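Nurnthorpe, visita à feira de miniaturas

A feira de Nurnthorpe fica num pavilhão desportivo com 16 filas de mesas e um único bar, e o bar tinha fila maior do que qualquer torneio. Cheguei cedo, convencido de que isso me serviria de alguma coisa.

A Saarela trazia a segunda edição de Rasholm, o jogo de escaramuças em que duas companhias se matam por um farol. O regulamento passou a ter 135 páginas, e Saimi Koivisto garantiu-me, muito séria, que estava mais simples. Perdi a demonstração ao segundo turno: deixei os arpoadores ao relento e o Veikko Räsänen, que me ensinava as regras, teve a delicadeza de só me explicar a regra do vento depois.

No leilão de usados, uma caixa de infantaria por pintar foi disputada por dois senhores que, suspeito, a vão manter por pintar. Eu comprei terreno. Compro sempre terreno.

A Rukhsana Warraich falou sobre campanhas longas para uma sala cheia e um microfone avariado. Do fundo, pareceu-me excelente.
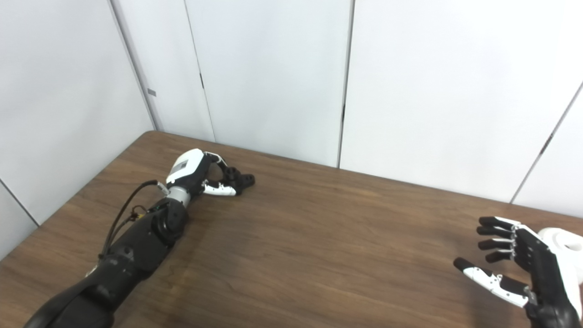 Tampo de madeira castanha, com o veio bem à vista.

A próxima edição é em June... perdão, em junho, como escreve o cartaz cá da terra. Já reservei quarto, desta vez longe do pavilhão e perto de um sítio onde se jante.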